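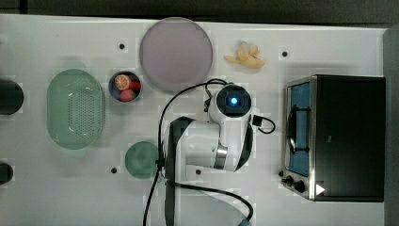

Kitchen table cell, top view, arm with the toy fruit and the oven set out.

Arm cell walk-round, Giltholm bench lab
Filled in by Pierina Bassi, May round
Marks used: OK / FIX / ASK

I do this one with a coffee in my other hand (outside the tape, calm down) and I write the comments as I go, so they come out in whatever order my brain was in. If your cell got a FIX, please read the comment before you come find me. Most of them take less time than the walk to my desk.

BEFORE YOU REACH IN

1. Stop button within arm's length of the operator seat. OK
Pressed it, arm dropped out of motion, reset it, pressed it again from the other side of the table. I always do both sides — people lean.

2. Status light readable from where you sit. OK
The light on the wrist was blue when I looked. Please learn your own arm's colors from the sheet on the wall and don't borrow them from the Holroyd cell, theirs are set up differently and we've already had one mix-up this spring.

3. Speed cap set for shared work. FIX
The cap was at 80 percent. That's fine with the gate closed and nobody's hands on the table, but this cell gets reset by hand between runs, all day long. Put it back down to the shared setting and lock the page, please! I left a sticky note on the pendant.

4. Operator card current. OK
Two names on it, both trained. Add the new starter once she's done her supervised hours, not before.

CABLES

5. Cable at the wrist has slack but can't snag. ASK
You've got one black cable looping up off the wrist and away down the left side, and a second little loop on the right that ends in a small connector box. I like slack, slack is good, but a loop that stands out from the wrist is a loop that can catch on something with a rim. I'd like to see it run through the full reach, slowly, with somebody watching only the cable. Then call me and we'll decide on clips together.

6. Cables at the base clear of the work area. FIX
There's one sweeping across the near side of the table to the bottom edge, and a small blue-gray plug sitting right at that edge, just where a sleeve would find it. Tidy the run and secure it. Same comment as last time, same table, I'm just saying.

7. Cable jackets: nicks, kinks, flat spots. OK
Ran my fingers down every bit I could get at with the power off. Nothing I didn't like.

TABLE AND OBJECTS

8. Only the objects on the task sheet are out. OK
Banana bunch, bowl of toy fruit, colander, plates, toaster oven. All on the sheet. I do enjoy checking this cell, it's the only one where I end up hungry.

9. Nothing parked against the base. FIX
The little dark green plate is tucked in beside the base of the arm. If a joint comes around low, that's a pinch point with a plate in it, and the natural thing is to grab for the plate. Move it out into the open and start the run from there. If the task really needs it in that spot, write that on the sheet and I'll look at it properly.

10. Edges and surfaces. OK
The holes in the tabletop are fine as they are, but don't let tape or crumbs of foam build up in them.

11. Toaster oven treated as a prop. ASK
Our rule is that any appliance in a cell has its cord tagged and unplugged for the whole session, even if it's only there for its door. I couldn't find the tag in the log under this cell or under Puveck, where I think the oven was last signed out. Somebody find it for me?
While you're at it, try the door by hand and feel for pinch points before the arm has a go at it.

12. Toy parts whole, no loose bits. OK
Squeezed all of them. The strawberry is getting a bit tired, and if a piece comes off it goes in the bin that same minute.

PEOPLE AND PAPER

13. Floor tape visible, walkway clear. OK
It could use a fresh strip by summer.

14. Last incident or near miss written up. OK
One from the Hustov visit, a visitor's lanyard over the table. It's closed. Lanyards come off at the door now, mine included.

15. Gripper force setting recorded. OK
The number on the pendant matches the number on the sheet, and I wish every cell could say so.

RESULT

3 FIX, 2 ASK, everything else OK. You can keep running once items 3, 6 and 9 are done and initialed. The two ASKs can wait until I'm back at the bench, but leave the oven out of the task until we've sorted the tag. I'm usually in by 8, come grab me before I get into email.

Initialed: P.B.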